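How to Report a Product Label Error to Scanlon Household Services

Customers may report missing, damaged or incorrect labels on any household product purchased from a Scanlon store. Reports are accepted for 21 days after purchase.

Before you begin

Have your receipt and the product at hand. Keep the cap closed and store the container out of reach of children.

Steps

1. Find the item number on your receipt.
2. Copy the batch code exactly as printed, including spaces.
3. Complete Form 1261. Use one form for each product.
4. If the label is not in English, note the language in Section 2. A translation is not required.
5. Submit the form at the service desk or by mail to the Bandingate office.

Photographs

Photograph the full label, including the small print and the barcode. Sideways photographs are accepted.
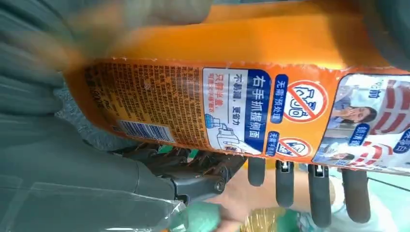
Valentin Perrin
Product Information Officer, Bandingate Office

A case number is issued when the form is received. Quote it in all later letters. To correct a submitted report, use Form 2752 and attach a copy of the original. Refund requests are handled separately by the store.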